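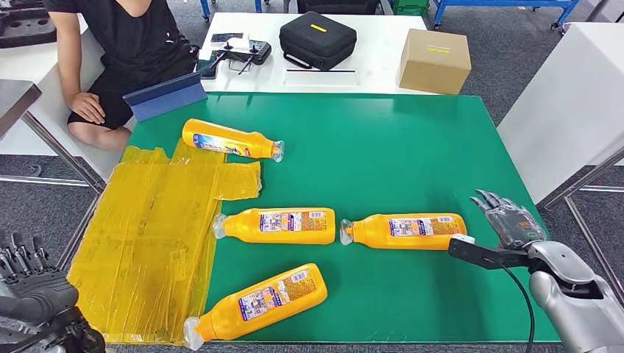

The open day at Wundstead is on in March, and we now have 20 places for people from this list. Blandine Millet took me through the demonstration so I could report back. The job being shown is bottle handling: a two-armed robot with humanoid hands works over a green tabletop, and the yellow plastic bottles are laid on their sides at different angles, labels up, some of them partly on a patch of yellow packing tape. You stand fairly close, so you get a good look at the fingers.

On February 2, 2022, Blandine Millet wrote:
> Could you let the list know what people will see, and whether
> it suits members with no robotics background? Drindell are
> sending 3 people and Kamata have asked for 6 places, so I need
> your numbers early. Also, does anyone still want the talk on
> hand maintenance, or should we drop it?

To the first question, yes, it suits them. The staff explain each step in everyday words and there is time to ask things. The programme calls it the Trullo demonstration, if you are looking for it on the sheet.

On the talk, please keep it. The fingers have a dark, rubbery look up close, and there is a round silver screw set into a recess at one of the joints. Several of our members look after grippers at work and would sooner hear about wear and spare parts than watch a second run — I would too.

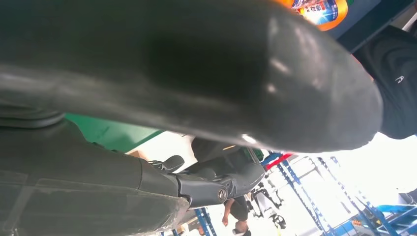
Getting there and signing up

Reply to me off the list with your name and your employer's name. Parking is at the rear of the building, off the service road. Wear closed shoes. The kitchen has a kettle but there is no lunch, so bring your own. I will send the final list to Blandine at the end of the month, and any places left over go to Kamata.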